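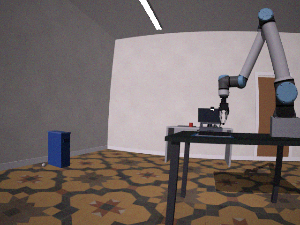 Robot arm on its pedestal (computer rendering)

From: Marlene Magalhães
To: Home audio list
Subject: Re: Weravo streamer drops out when the sub is on

On Monday Conceição wrote:

> I have the Weravo streamer feeding a pair of Pleltitetti
> bookshelf speakers through my old receiver. It was fine
> until I added the sub. Now the sound cuts out for a second
> or two, mostly in the evening. Tried moving the router,
> no change. Is it the streamer or is my receiver dying?
> Also, what are people using for a crossover setting with
> these speakers? The manual only gives the one number.

Conceição,

I had dropouts with the same streamer and would look at two things before blaming the receiver.

First, where does the sub get its signal? If it's one of the wireless kits, the transmitter may be sharing a band with your home network. Mine was on the shelf right next to the streamer. I ran a cable to the sub for a weekend and had no dropouts, then put the wireless kit back and got 3 before dinner. Evening is when everyone in my building is online, so the timing you describe fits. If you can run the streamer on a network cable instead, do that. It took me 9 feet of flat cable under the rug and I haven't touched it since.

Second, check the standby setting on the sub. Some of them go to sleep on quiet passages and thump or cut when they wake up. Set it to always on for a night and see. You didn't say whether the whole system goes quiet or only the low end. If the speakers keep playing and only the bass goes, I would start with this one.

What does the receiver do when it happens? If the display stays lit and the input name doesn't change, I doubt it's dying. Mine did go into protection once, years ago, and it was a loose strand of speaker wire touching the next terminal. That shut the whole thing off with a click, and it had to be switched back on by hand. If you hear a click, turn it off and look at the back before you do anything else.

On the crossover – the number in the Pleltitetti manual is the lowest the speakers will go, and I think it's optimistic for a normal room. I set mine one step higher on the receiver and it sounded less strained on piano. Leave the knob on the sub itself all the way up, or you end up with two filters working on top of each other. Then play something with a walking bass line and switch the phase back and forth. Keep whichever position is louder at your chair.

One question back to you. Which firmware is on the streamer? The April update changed how it handles gaps between tracks, and a few of us went back to the older version. The Flamesham shop still had the old file on their support page when I looked, under the previous model's name. You need a USB stick formatted the old way or the streamer won't read it. Write down your presets first. I lost 6 radio stations that way and had to find them all again.

I'm also still looking for the short remote that came with the first version of that streamer, if anyone on the list has a spare. The battery door on mine has cracked and tape only holds for so long. I'll pay postage.

Marlene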